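Rilline House
Part-time activities organiser wanted, starting January

We are looking for a friendly, patient and reasonably tidy person to run the afternoon programme at Rilline House, our day centre for older people on Dakov Road. The post is for 16 hours a week over four afternoons, and it has come up because Mrs Omoregie, who has looked after our afternoons so beautifully, is moving to the coast to be nearer her grandchildren. We shall miss her very much, and she has kindly promised to stay on for the first fortnight so that whoever takes over is not thrown in at the deep end.

If you have never been to the house, do come and have a look before you apply. We are the long brick building behind the Skumar bakery, a short walk from the stop for the 87 bus, and there is nearly always a pot of tea on the go. People come to us for all sorts of things – whist, dominoes, singing, a bit of gentle stretching in chairs, or simply a warm room and somebody to grumble to about the weather.

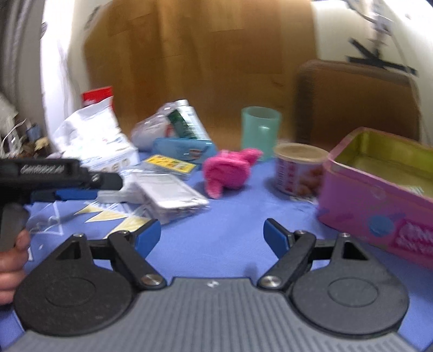 The afternoons run from half past one until half past five. You would plan what goes on, set out the tables, welcome everybody as they arrive (names matter a great deal here, and you will soon learn who likes to sit near the radiator) and make sure that anyone new has company. There is a little shopping to do, a register to keep and a monthly newsletter, which need not be a work of art. You would also help with our two coach outings in the summer and with the Christmas lunch, when we seat 70 and the kitchen gets rather lively.

We don't ask for any particular certificates. Some time spent with older people would be a real help, whether that was in paid work or in looking after someone at home, and we would like you to be comfortable speaking up in a noisy room. If you can play the piano, even badly, please tell us so in your letter! Ours was tuned in the spring and hardly gets touched.
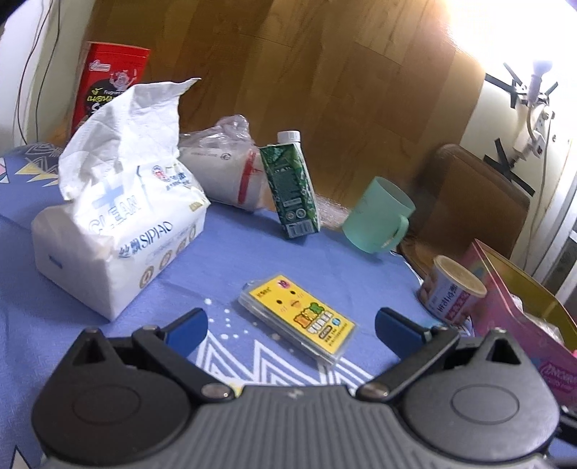 The pay is £87 a week, with four weeks' paid holiday, and we will meet the cost of your first aid course if you haven't already done one. Tea and cake are included, and so is a hot lunch if you care to come in early. References will be taken up, and the usual police check has to be completed before you begin.

To apply, please write us a letter telling us a bit about yourself and why you think you would enjoy the work. Two pages is plenty, and handwriting is perfectly all right. Give the names of two people who know you well, one of them a past employer if you can manage it, and say which afternoons would be difficult for you, as we do have a little room to swap things round.

Letters should be addressed to Veronica Căpraru, Centre Manager, Rilline House, 287 Dakov Road, and should reach us by 2004-12-06. If you would rather talk it over first, ring the house on extension 544 any morning before twelve and ask for Veronica. She may be in the kitchen, so do let it ring. Interviews will be held at the house before Christmas, and we will write to everyone who applies.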